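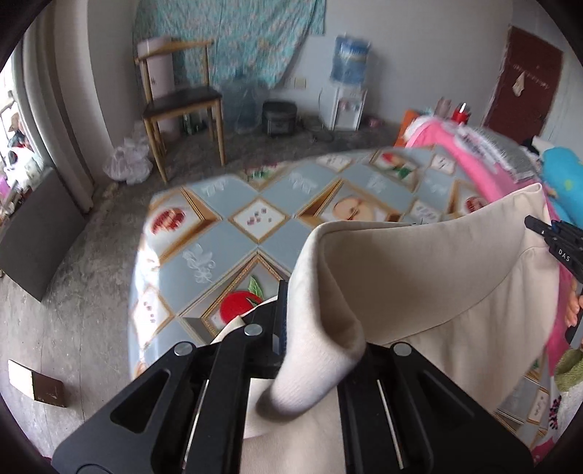
Gadon Hand-Held Gripper Pair
Equipment notes for buyers - reviewed by Borghild Grønli, Skokdale equipment desk
Updated 8 January 2025

Type: hand-held parallel gripper, two fingers per unit
Sold as: pair (left and right)
Intended use: recording two-handed household tasks for robot training
Our rating for cloth work: fair, with reservations
Availability: to order

Who should be looking at this

You are probably here because someone has told you that a pair of hand-held grippers is the cheap way into laundry folding. It may be. The Gadon pair costs a good deal less than two arms and a bench, and a new operator can pick it up and start work on the first morning. What the price leaves out is nearly everything else you will pay for, so please read past the first table before you ask us for a quote.

If your robot will end up with a different hand from the one your operators use, stop and talk to your engineers first. We have taken back more than one set from buyers who skipped that talk. Restocking is charged.

What is in the box

2 hand-held grippers
2 sets of fingers, fitted
1 set of spare finger pads
Hex keys
Printed setup sheet (short, and not very good)

Not in the box: storage drives, charging shelf, carrying case, garments, and any kind of software support after the first 49 days.

What it costs to run

The maker's brochure talks about 600 folds between pad changes. We would not put that in a budget. Pad life depends on what you fold, and a brochure does not say what was folded. Ask for the test conditions in writing. If you can't get them, plan on buying a second set of pads with the order and keep your own log of when grip starts to go.

Operator time is the big line. A plan for 2,000 usable recordings means more than that many attempts, and somebody has to watch them back and throw out the bad ones. First-time buyers tend to leave the watching out of the budget altogether. Put it in at the same hourly rate as the recording.

Garments are cheap, but buy variety. A plan with only T-shirts in it will give you a robot that has only met T-shirts. Add things with weight at one end, ribbed hems, collars that roll and metal zippers. A zip-up jacket is a fair test of any gripper sold for cloth, with stiff parts and soft parts side by side on the same piece.

Finger pads

This is where we would spend money if we had to choose. A hard bare finger will take hold of a thick collar without much trouble. A thin hem lying flat on a tablecloth is another matter, and the pads have to do the work there. Textured rubber is our preference for knitwear. Smooth pads cost less and we stopped carrying them in August.

Check that replacement pads can be bought on their own. The Nguyen-Tran kit looks cheaper on paper, but its pads come bonded to the finger, so you replace the lot.

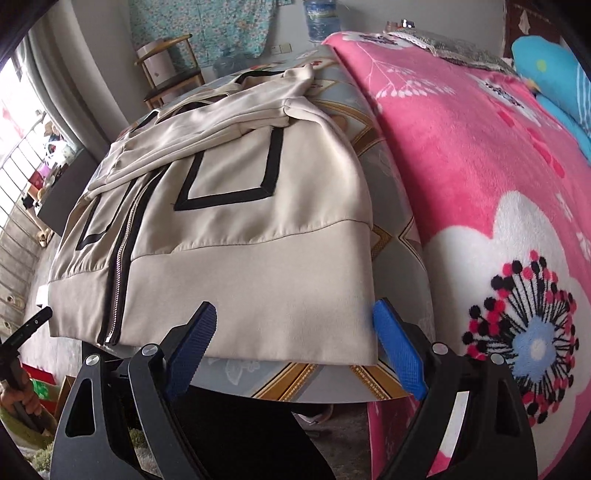
Space and setup

Sales sheets like to show a clean white bench. Your robot, if it ever ships, will work in bedrooms with patterned covers and furniture close to the table. Record in rooms like that. Renting a studio is a poor use of a small budget - spend it on more homes.

Allow for a table or bed the operator can reach across with both hands, decent daylight, and a place to put the tools down between takes. Two people per home is workable. Three get in each other's way.

Before you order

Ask the seller, whoever it is, for these:

The finger opening at full spread, measured at the tips
Weight of one unit as carried, with everything attached
Pad price and lead time
Raw files from a garment you chose yourself, including the failed attempts
Terms for repair, and who pays the freight

Wullura has sent us the full list for its own model. Gadon has answered three of the five so far, and this page will change when the rest come in.

Trial hire

We hire out the Gadon pair for 8 working days at a flat fee, credited against purchase if you go ahead within the month. Take the hire. Fold your own clothes with it, in your own rooms, and look hard at what comes back before signing for a second pair. Worn pads are not charged on hire sets. Bent fingers are.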